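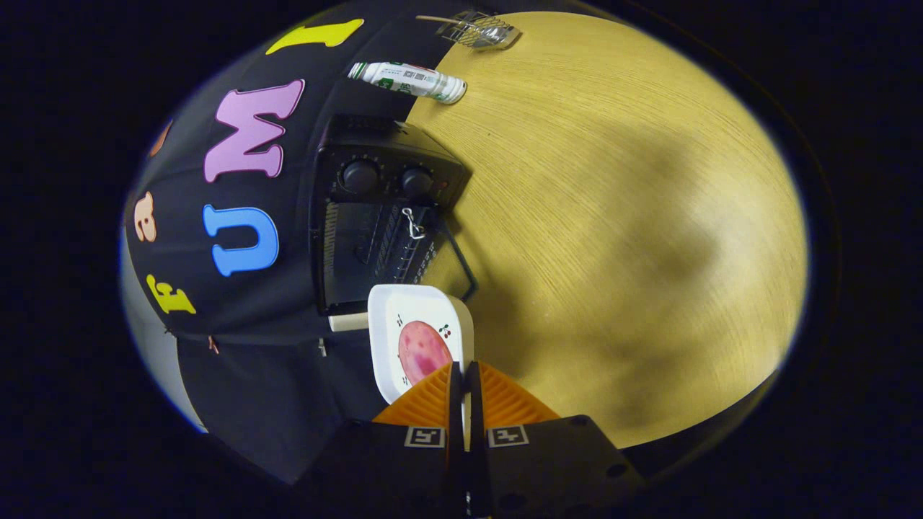

*Reviewed by the Product Evaluation Desk, Osby Home Storage Review | May*

# Varnero Wall Rail System, 14-Piece Set

The Varnero is a steel rail kit intended for garages, sheds and utility rooms. The set comprises two rails, the mounting hardware and a selection of hooks that slide along the rail and lock with a quarter turn. It was installed on an exterior stud wall in our test garage and kept in daily use for 28 days.

## Installation

One person can complete the work in an afternoon, although a second pair of hands is advisable when leveling the longer rail. The slots are spaced for standard studs. The printed template was accurate, but the instructions refer to a washer by two different part names, and this caused some delay. The screws supplied are of good length. The wall anchors are not, and buyers mounting on masonry should purchase their own.

## Performance

The wide hooks carried a snow shovel, two rakes and a heavy extension cord without sagging. The rubber coating grips well and left no marks on painted handles. We loaded a single hook with 22 pounds of hose and observed no movement in the lock over the full period.

The narrow hooks are less satisfactory. Their locking tab is small and difficult to turn with gloves on, and one of them loosened twice under a leaf blower that was taken down and replaced often. Hooks of the same size on the Claltis rail, reviewed previously under catalog entry 2110, did not show this fault - though that rail costs considerably more and cannot be extended.

## Recommendation

The Varnero set is recommended for long-handled tools, cords and folding chairs. Households intending to hang power equipment should order additional wide hooks at the time of purchase. The finish is available in gray only, and replacement locking tabs are sold separately in pairs.

**Rating: 4 out of 5**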